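**Ticket 156 – left gripper drops the cloth on the way over to the second bin**

Opened by: Nabila Filali, laundry sorting team
Station: green table
Priority: medium (we'd love it sorted before the May showcase!)
Status: closed

**6 February 2023, first entry**

Great news first: the sorting program runs from start to finish now, which is a massive step up from where we were before the break. The Vultero arm finds the bin, goes down, closes on the cloth and lifts. Then, somewhere between the lift and the drop-off, the cloth slides out of the left gripper. It happened on 3 of 13 runs. The right gripper didn't drop a thing.

What I've tried:

- Restarted the controller and reloaded the Gavham config. No change.
- Swapped the cloths for a different set. Still drops.
- Slowed the lift to half speed. Fewer drops, but they still happen, and it's painful to watch.
- Wiped the finger pads. No change that I could see.

The log says the grip closed fine every time, so the software has no idea the cloth is gone. It carries on and very politely places nothing.

**Reply from Anqi Tan**

Ooh, good one. Can you send me the closing value from the log, and a wrist camera shot with the fingers open over the table? I want to see how the fingers line up with the bins from the arm's point of view.

**Nabila**

Closing value is 1,035 on the left and the same on the right. Wrist shot:

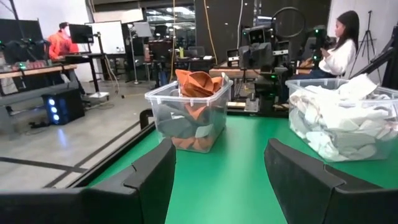 *Wrist view, fingers open. Orange and grey cloths in one bin, whites in the other.*

**Anqi**

Perfect, thanks. Two ideas, and please try them one at a time so we know which one did it (I've been burned by this before!).

1. The closing value shouldn't match on both sides. Ingvarsson's notes from last term say the left gripper was re-zeroed after the pads were changed, so its old number probably stops a bit short. Run `zero_fingers left`, then read the value again.
2. If that doesn't help, have the arm pause for a second after closing. Thin cloth needs a moment to bunch up between the pads.

**Nabila**

Did number 1. The left value came back about 40 lower than what we had saved, so the fingers really were stopping early. Saved the new one to the Uvora profile and ran it another 13 times at full speed – no drops! I may have cheered loudly enough to bother the other teams.

Haven't touched the pause. Leaving it out for now.

**Anqi**

Love it. Could you add the zero step to the startup checklist, right after the emergency stop test? I'll open a separate ticket for the "places nothing" problem. I reckon we can compare the finger gap before and after the lift, and I'm keen to have a go at it.

**Nabila**

Checklist updated, and the old value is in the comments in case anyone needs to roll back. Closing this one.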